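I went to the open day at the Olemer sorting hall expecting to be sold something, and I was, although it took them until the second coffee to get round to it. The invitation promised "a frank look at where your household waste goes". I have been putting yogurt cups in the right bin for years on the strength of leaflets, so a frank look sounded fair enough.

The hall is out past the Pichon depot, at the end of a road with no sidewalk. Parking was on grass. At the gate we were given orange vests and a sticker, then made to stand in a side room for a safety talk that consisted mainly of being told not to touch the belt. I had no plans to touch the belt.

Our guide was Kanchan Dwivedi, who runs the day shift, and I will say right away that she was the best part of the visit. She did not read from a card. When a man in front of me asked whether it all gets burned in the end, she said some of it does, and that she would tell us which parts as we went along. The company person walking behind us did not look thrilled.

First stop was the tipping floor. The smell is less bad than you would think and the noise is worse. Trucks back in, drop the load and leave, and a loader pushes the heap toward the feed hopper. A poster on the wall claims a recovery rate for the site with a nice green arrow next to it. I asked what the rate was measured against. Everything that arrives, or everything that gets past the first screen? The company person said it was "in line with the standard method", and I wrote that down because I did not know what else to do with it. Kanchan said later, on the stairs, that it was counted after the first screen. So whatever falls out at the start never shows up on the poster.

Upstairs you walk along a gallery with windows over the picking line. We saw 9 people at work down there – I was told the number twice, as if it was an achievement, and I still can't tell whether it was meant to sound like a lot or a little. They work in shifts of two hours before swapping places. The thing they pull out most, apparently, is bagged recycling. People tie everything up in a trash bag and put the whole bag in the recycling container. A tied bag has to be torn open, and on a busy day it is simply sent to the reject pile with everything inside it.

I found this annoying, and I said so. My own building tells us to bag it. The town website tells us not to. The leaflet handed out at the gate shows a smiling family with a tied bag in the father's hand. I held it up and got a laugh, but I did not get an answer. Someone at Trirnell, the firm that prints these things, evidently never asked the people on the line.

The bag display in the last room did not help much. Rarkine, one of the sponsors, had a stand about thicker bags made with recycled content. The claim was 30 percent. Thirty percent of what, and recycled from where? Factory offcuts count as recycled in some people's sums, and a household bag that has been through this building does not seem to be what they are using. The young man at the stand was polite and offered to send me a data sheet. I gave him my address and have received two newsletters.

Lunch was soup in paper bowls that, according to Kanchan, the plant can't process. Nice soup, though.

Was it worth the trip? For the gallery and for Kanchan, yes. The films you can skip, there are two of them and they are the same film with different music. They said 500 visitors had signed up, and the next open day is planned for October. Go early, ask to join a group led by someone who works on the floor, and ask what the percentages on the walls are percentages of. I have stopped tying my bags and now tip everything in loose, which the neighbors have noticed.

14 shares | 6 comments
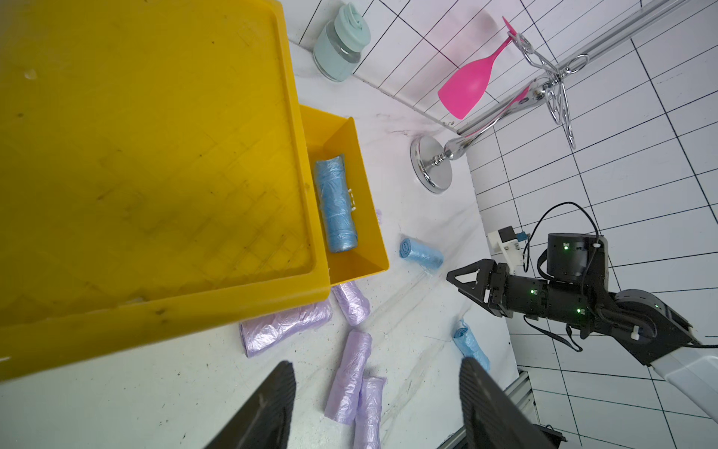
Page last changed: 08/05/2026

Rolls of blue garbage bags, one of them lying in a small yellow bin. I still buy them for the ordinary trash, in the thin kind, and the price has gone up again at my store. If anyone has had a proper answer from Rarkine about that 30 percent, please put it in the comments.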